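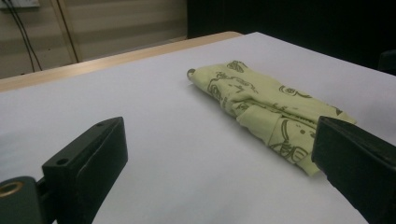
How do you get a name corrected on a memorial once it has been cut?
You write to whoever holds the register of names, send a copy of a birth or baptismal record, and wait for the stonecutter's next visit.

I am putting that down first so I can find it again, as it took me most of December to get it out of anyone. The municipal office sent me to the museum, the museum sent me to the parish, and the parish gave me Despina Zupan's phone number. She has kept the register for the mine memorial since the wall went up. She was quite short on the phone but she knew exactly which panel I meant before I had finished.

Panel 3, second row from the bottom. My great-uncle is down as VENKUS. It should be VENCKUS, with the C. My cousin Rimantas Venckus noticed it at the unveiling and said nothing, and then told me in the car on the way home, when it was too late to do anything but be cross.

Went over to Despina's at ten this morning with the papers. She has the register in two binders, one by surname and one by shift. The shift binder is the better one. It has the lamp number for every man and where he boarded, and my great-uncle's page has the boarding house on Clivia Street, which I had only heard of from Mum. The landlady was an Avotiņš. I copied the page out by hand because her printer was out of ink.

The error came from the company payroll, where he is spelled four different ways in one winter. The wall used the last one. Despina said there are other names with the same trouble, mostly Lithuanian and Ukrainian, and she would sooner fix them all in one visit than have the cutter out for each. The callout is $700 before he touches the stone. Each letter is extra, and where a whole name has to be moved over to fit, the old one gets filled and the colour never quite matches. She showed me one from the first round of corrections. It looks fine wet and a bit pale dry.

So mine will go on the list. The total raised for corrections so far is $2,070. I gave her a cheque for $40 and she wrote me a receipt.

Walked down to the wall afterwards, since I was parked by it. Snow had drifted against the bottom two rows and I cleared panel 3 with my glove. Somebody had left a carnation in a jam jar at the far end. The lights along the path were on in the middle of the day. I ate my sandwich in the car with the heater going.

Dorothy Rudd came by while I was there with her dog. Her father is on panel 1. She wants the names read aloud again this year, all of them, and she wants it done at the hour of the explosion, which was twenty to five in the morning. I said I would read if it was moved to the afternoon. She said her father had not had the choice. I told her I would think about it.

Home by two. Phoned Rimantas and told him about the four spellings. He asked whether any of the four was right. One was, the first.

Still to do: certified copy of the baptismal record, letter to Despina with both spellings printed in capitals, ring Mum's cousin about the Clivia Street house. Snow tires on Thursday's list got missed again, must book.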